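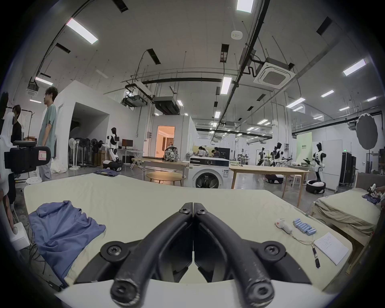

Unit 4 notes - looking after the hand-held gripper (cloth folding station)
Pallville course, bench group B. Handout by Lajos Medve, bits added by Régis Carré

Read before you touch anything. Station is shared, leave it how you'd want to find it.

Start of shift
- Fingers first. Open and close by hand 11 times, slow. Should feel the same every time. Gritty = stop, clean the pivots, go again.
- Rubber coating: run a thumb along the inside of both fingers. Looking for nicks, shiny patches, lint. Lint is the usual one on this station.
- Tips. Close the fingers without squeezing, look at the gap against something pale. Gap should be even top to bottom. If it's a wedge, one finger has shifted on its joint, see below.
- Screws: hex key, snug only. The housing is plastic!! Two people stripped it in March by leaning on the key.
- Batteries side by side, charged at one end, flat at the other. Don't mix. Swap at the break even if it still says OK.
- Trigger: press, let go, listen. Cable gets a tug test at the plug end, gentle.

Finger shifted
Loosen upper joint a half turn, not more. Bring tips together on a strip of card, hold, tighten upper, then lower. Check gap. If it's still off after two goes write it on the sheet and get the spare set, don't keep fiddling. Spares are in the Joly drawer, part 693. The 110 looks the same but is shorter and wont seat.

Cleaning
Damp cloth, drop of dish soap, wipe, dry cloth. No solvent on the rubber, it goes tacky and then picks up two layers at once for the rest of the day. Screw caps: dry brush. Nukix spray is for the metal pivots only, tiny bit, wipe off the extra.

Test pick
After any work on the fingers you do a test pick before it goes back in use. Folded denim, laid flat on the cloth. Come in low at a corner, pinch the gathered edge, lift a few centimetres, hold for a slow count of five, put down. Slips = clean again. Leaves a mark on the fabric = too much closing force, back it off. 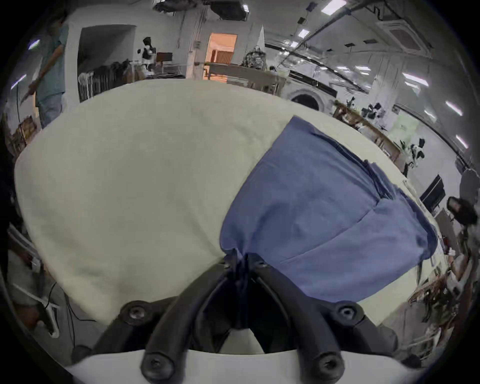
Fig. 2. Test pick on folded blue cloth, fingers closed on the bunched lower corner.

Watch the tips, not the cloth. Beginers watch the cloth. If the tips splay when you lift, the lower screws are slack.

Tablecloth: pull the wrinkles out before testing or you will pinch it along with the sample and think the grip is great.

End of shift
Wipe, fingers left just open (rubber takes a set if its stored closed), batteries out, sheet filled in. Initials please, readable ones.

For next time: bring your sheet from the Olby exercise, we'll do pivot replacement.

Comments (3)

tessb
is the half turn for both upper joints or only the side that moved?

R. Carré
Only the side that moved. Will fix in the notes.

dmk_bench2
card strip trick works well, cereal box was too thick though, used a business card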